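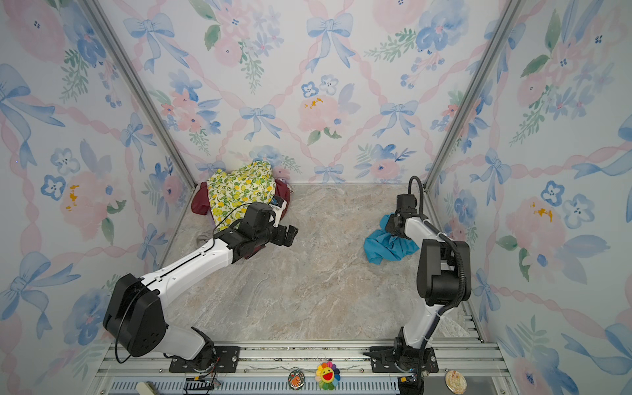
Dobrar roupa em casa não precisa de laboratório

Opinião, 17 de agosto de 2018

Montei a minha bancada, a que chamei Trilunus, com perfil de alumínio, dois braços robóticos e papel de parede às flores nas três paredes. O papel é a parte que mais me criticam. Dizem que um fundo liso facilitaria a vida à câmara, e é verdade. Mas a roupa de uma casa está pousada em colchas, tapetes e sofás com padrão, e um robô que só reconhece um pano sobre cinzento não me serve.

A mesma lógica vale para os tecidos. Trabalho com peças amarrotadas, lisas e estampadas, sem as passar a ferro antes. Desde abril registei 3.413 tentativas de pega, das quais 448 com o mesmo pano azul-turquesa. É um trabalho aborrecido e acho que é aí que a maioria dos projetos caseiros desiste. 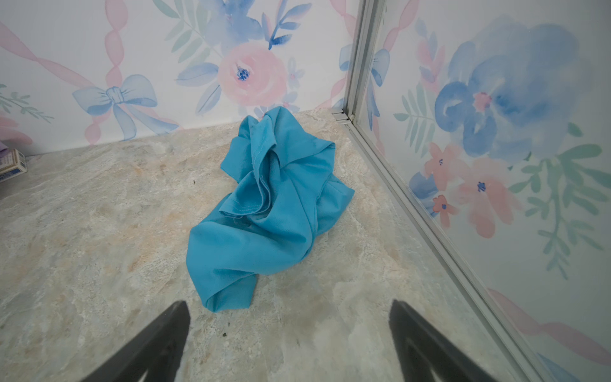
O pano turquesa visto do punho, com os dedos da pinça abertos.

A câmara no punho foi a melhor decisão do projeto. De cima, uma dobra e uma bainha confundem-se facilmente. De perto, a costura vê-se.

Defendo por isso que se gaste menos nos braços e mais tempo nos panos. Quem está a começar numa oficina partilhada costuma fazer o contrário: discute motores durante semanas e testa com uma única toalha bem esticada. Eu próprio perdi assim os primeiros 95 dias.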